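Okurano Announces Single-Drawer Wooden Cabinet for Desks and Counters

LANECK, 05/08/2023 - Okurano, a maker of small household furniture, today announced the Edet, a tabletop cabinet with one drawer. It is the first new item in the company's storage line since January and will be sold through the Okurano workshop store in Laneck and through shops that carry the Corach shelf series.

The Edet is meant for people who need a drawer where there isn't one: on a kitchen counter, a hall table, or a desk with open legs. Okurano says the request came up often among owners of Corach shelves, many of whom were keeping keys, stamps and chargers in bowls or shoe boxes.

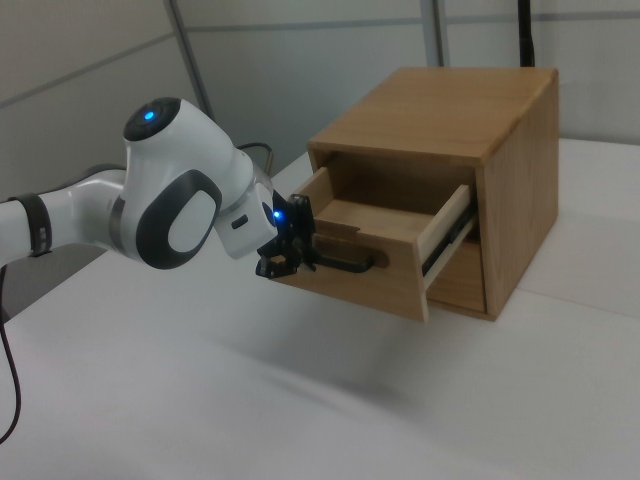

Okurano Press Office

The cabinet is a plain box in a warm, honey-toned wood with the grain left visible. The top is flat and can hold a lamp or a small printer. A black bar handle runs horizontally across the drawer front, set a little below the middle, and the drawer travels on a dark metal slide rail. With the drawer partly open, the light wooden bottom can be seen from above.

Okurano tested several handles before settling on the bar. Round knobs looked fine but were harder to grip for people with stiff fingers, and a cut-out in the drawer front let in dust. The bar can be held with the whole hand or pulled with two fingers. It is fixed from inside the drawer and can be replaced with a screwdriver.

The cabinet arrives assembled. Customers need only unpack it, remove the paper strip that holds the drawer shut, and place it on a level surface. Felt pads for the underside are included in the box. The wood should be wiped with a soft, slightly damp cloth and dried right away. Spray cleaners should not be used on the slide.

The first production run is 3,665 cabinets. Orders placed through the workshop store will ship within 14 days. The price is $70, and a replacement handle is available separately for $8. Shops that already stock Corach shelves may add the Edet to their regular orders and do not need to open a new account.

Display cabinets are on the ground floor of the Laneck store, next to the Corach shelves.

Press inquiries and requests for samples should be sent to the Okurano Press Office, Laneck.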